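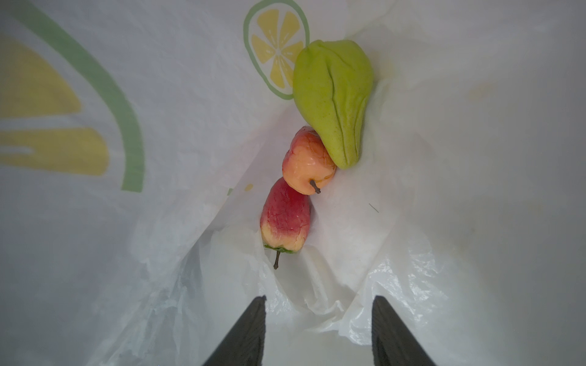 Curska arm build, shared shop on Wunthorpe St, need 2-3 more hands thru March. Evenings, from 6. Right now its all groceries: picking fruit out of thin plastic bags, chayote and rose apples mostly, and the crinkly film is the hard part. You'd run the arm, reset the bag, log the grab. We want 3,000 logged grabs, have 1,029.

No experience needed. Can solder? even better. Unpaid, but 48 bucks toward parts for your own build after 10 shifts.

Ask for Nhàn Vi at the shop, or leave a note on the Curska shelf.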